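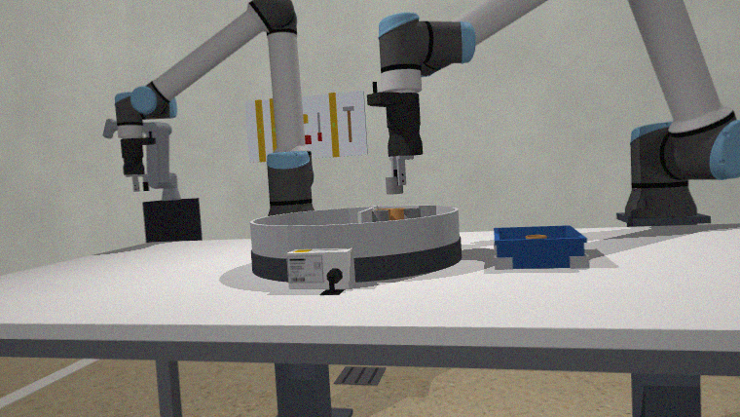 Section 4: Two-Arm Cell, First Setup and Pick Test

Use this section once both arms are bolted down and the controller has passed its power check. It covers placing the two arms in the Fivik simulator, matching the layout to your bench, and running the first pick test at low speed. If you are building with one arm only, go to Section 6.

4.1 Before you start

You will need:
The Plernari two-arm kit, assembled through Section 3
A computer with Fivik installed and the Robles controller connected by cable
A tape measure and a roll of masking tape
The emergency stop button, wired and tested
A shallow bin and a small block light enough for the grippers

Set aside an evening for this. Most of the time goes into measuring.

CAUTION: Keep the motor supply switched off until step 4.4. The controller draws its own power from the computer cable, and all of the layout work can be done that way.

4.2 Build the layout in the simulator

1. Start Fivik and choose New Cell. Pick the two-arm template. The table, both arms and the work items load together.

2. Measure the distance between the centers of the two base plates on your own bench. Enter it in the Base Spacing field. The template value is 78 cm. If your bench is shorter, the arms can go closer together, but see the note on overlap below.

3. Measure the height from the bench top to the underside of each base plate. Enter the two heights separately. Arms mounted on risers or on a side bracket often differ by a few millimeters.

4. Enter the bench length, depth and thickness. Fivik uses the thickness only for drawing, so a rough value will do there. Length and depth are used for collision checks and should be correct to the nearest 5 mm.

5. Drag the round container to where you want the pick position. Drag the bin to the place position. Both snap to the tabletop.

6. Delete any template items you do not plan to use. Anything left in the layout is treated as an obstacle, and the arms will plan around it.

7. Save the cell under a new name. The template file is overwritten whenever Fivik updates.

NOTE: The area that both arms can reach is the overlap zone. Fivik allows one gripper at a time in this zone unless Shared Zone is turned on. Leave it off for the whole of this section.

4.3 Mark the real bench

1. Print the floor plan from the File menu at full size. It comes out on several sheets. Tape the sheets together along the printed edges.

2. Lay the plan on the bench and line up the two base circles with the base plates.

3. Mark the corners of the bin and the edge of the container with masking tape. Remove the plan.

4. Put the bin and the container on their marks. Check that neither one slides when pushed lightly with a finger. A small square of rubber drawer liner under each one is enough.

5. Route the gripper cables down the back of each arm. Leave a loop at the wrist large enough to pass three fingers through. A tight loop will stop the wrist short of its full turn and the controller will report error 442.

4.4 Home the arms

CAUTION: Clear people, tools and loose clothing away from the bench before the motor supply goes on. In a shared workshop, tell the people at the next bench and put up the supplied sign.

1. Hold the emergency stop within reach. Turn on the motor supply.

2. In Fivik, set Speed Limit to 10 percent.

3. Select the left arm and press Home. Wait until the status line reads Homed.

4. Repeat for the right arm. Do not home both at once.

5. Compare each arm with the model on the screen. If a joint is visibly off, turn the motor supply off and repeat the joint zeroing in Section 3.

4.5 Run the pick test

1. Place the block inside the container, clear of the walls.

2. Press Teach and jog the gripper until the fingers are above the block. Open the fingers to a little more than the width of the block. Save this as Point A.

3. Jog the gripper straight down until the fingers are on both sides of the block. Save this as Point B.

4. Raise the gripper past the container wall, move across to the bin, and save Points C and D in the same way.

5. Run the sequence in the simulator first. A red line on the path means a collision. Raise Point A or Point C and try again.

6. Run the sequence on the real arm with one hand on the emergency stop.

If the block drops on the way across, raise Grip Force one step at a time. Settings above 37 are for the Nakasport rubber fingers only and can crack the standard ones.

4.6 After the test

Save the points to the controller as well as the computer. Turn off the motor supply before reaching into the bin. Check the base bolts again after the first day of use, and grease the shoulder joints every 4,000 cycles. The cycle count is on the Status page.

Continue to Section 5 to set up the second arm's points.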